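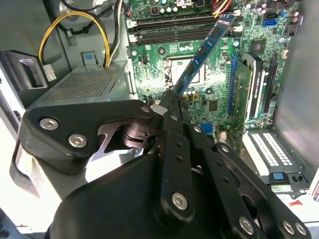
Bolport, im Januar

RAM lässt sich nicht einsetzen, Kerbe passt nicht
Gefragt von Suryani Yeoh

Board mit zwei langen DIMM-Slots, grüne Platine, kein Name aufgedruckt, den ich zuordnen könnte. Der blaue Riegel stammt aus einem anderen Rechner. CPU ist ausgebaut, der Sockel ist leer. Kann ich den Speicher trotzdem schon stecken, und wie herum gehört er?

2 Antworten

Hakim Rondonuwu — 59 Punkte
Netzstecker ziehen, Haltelaschen an den Slots nach außen klappen. Kontaktleiste zum Slot, Kerbe im Riegel über den Steg im Slot. Liegt die Kerbe auch um 180 Grad gedreht daneben, ist es die falsche DDR-Generation, dann nicht drücken. Sonst senkrecht und an beiden Enden gleichmäßig, bis die Laschen einrasten. Die Reihenfolge RAM/CPU ist egal, booten wird das Board ohne CPU nicht. Über dem offenen Sockel nicht mit dem Riegel hantieren — verbogene Pins (falls LGA) sind teurer als der Speicher.

Mogens Vigfúsdóttir — 4 Punkte
Hatte das auch mal bei einem alten Urkar. Kontakte mit Isopropanol (mind. 70 %) abgewischt, danach ging es. Generation habe ich nicht geprüft.

347 Aufrufe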